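Print
E-mail this article

The case for the mobile whiteboard, and against how we keep it

2018-07-23

Most offices that have fitted out in the last decade made a choice between a wall-mounted board and a mobile one, and most made it on price. I think the mobile board is the better purchase in nearly every small office, and that its reputation as a cluttered, grubby nuisance comes from the way it is kept. The board gets blamed for faults in the floor around it, the tray under it and the habits of the people who write on it.

The usual objection is the footprint. A wall board takes no floor. A mobile board takes a strip of floor as wide as the board and as deep as its feet, plus standing room for the writer and a clear line for anyone sitting down to read it. In our office at Trallano the board and its standing room take up 43 square feet, which is a lot of floor to give up in a building where floor is charged by the foot. Against that, the wall behind it holds the power outlets, and a fixed board would have meant moving them. The quote for moving them was $2886. The mobile board, a Ridard, was $781 delivered, and it can be turned to face whoever is using it.

That is the whole of the financial argument and I will not labour it. The argument about use is more interesting.

A fixed board belongs to the room. People write on it when they happen to be in that room, and they leave things on it because the next group will deal with them. A mobile board belongs to the task. It is pulled to the person who needs it, used, and pushed back. In practice this only works if three conditions are met: the path is clear, the surface is clean, and the pens and magnets travel with the board. Offices tend to fail on all three.

Magnets are the least of it, but they show the pattern. Ours carries round ones in red, blue and orange, and there has been a long discussion over whether the colours should mean something. 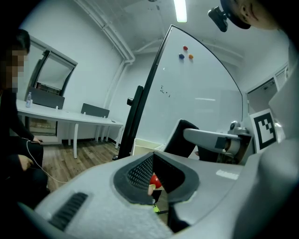

Colour codes on magnets never last past the first month, according to a reader at Nindora who wrote in after my May column, and the only rule worth having is that every magnet on the board must be holding paper. An idle magnet, in that reader's view, is one more thing to wipe around, and people stop wiping when they have to wipe around things.

I agree with the second half of this. The first half I would qualify. A code with two values can survive, provided it is written on the board itself, in a corner, where a newcomer will find it. A code with five values is a private language. For a board with three magnets on it the question hardly arises, and I would leave them as spares near the top, out of the writing area.

Wiping is the larger matter. Dry-erase ink left on for a day comes off with a felt pad. Ink left for a fortnight usually leaves a shadow, and after that people start wiping with whatever is nearest, including paper towel, sleeves and the side of the hand. The smudges that result are faint, and each one is tolerable. Together they make the board look used up, and people write less on a board that looks used up. I have no study to cite for that. I have watched it happen in four offices.

The remedy is dull. Wipe at the end of each use. Once a week, go over the whole surface with a damp cloth and dry it with a second one. Check the lower corners, which get missed by anyone who does not care to bend. Fifteen minutes a week covers it, including the time spent finding the cloth. Our cleaning contractor, Procházka, will do it as part of the regular visit if the board is left bare, and will quite properly leave it alone if there is writing on it. A written notice saying "please erase" does not help, as it is itself writing on the board.

Next, the holder. A small marker holder fixed low on the board is a sound idea and is badly used almost everywhere. It should contain working markers, caps on, and nothing else. Two are plenty.
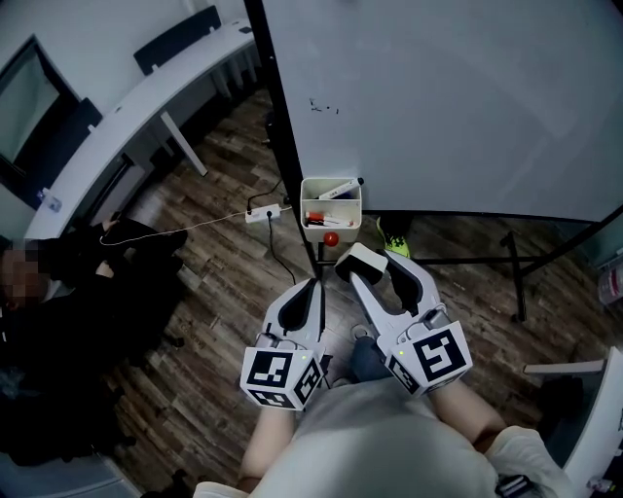
More than that and the dead ones hide among the live ones, and each user tests them in turn by making a small mark near the edge, which accounts for a good share of the smudges I complained of earlier. A marker that skips should go in the bin at once. Putting it back is a small discourtesy repeated by everyone who picks it up afterwards. Red should be kept for corrections or not stocked at all.

Last, the floor. A mobile board on castors or on plain feet needs a route, and in most offices the route has been taken over by cables. A power strip is put down near the wall because someone's laptop was flat, a phone charger is run out from it to a chair, and from then on the board stays where it is. The owner of the cable has no reason to notice. The person who wants the board closer gives up and squints.

My preference is for power strips to be fixed to the underside of desks, and for any cable crossing open floor to be taken up at the end of the day by whoever put it down. Cable covers are sometimes proposed. They solve the tripping problem and make the rolling problem worse, as small castors will not climb them under load. A longer cable run around the edge of the room costs very little and leaves the middle free.

Seating deserves the same attention. Chairs drift towards the board because it is the one part of the office with open space in front of it. If the board is meant to move, the seats beside it need a fixed place of their own, preferably one within reach of an outlet.

I would not buy a mobile board for a boardroom, a classroom or any room with a single front. For a small office with bare floor and awkward outlets I would buy one again tomorrow, and I would spend the difference on desk-mounted power strips and a box of decent black markers.

Print
E-mail this article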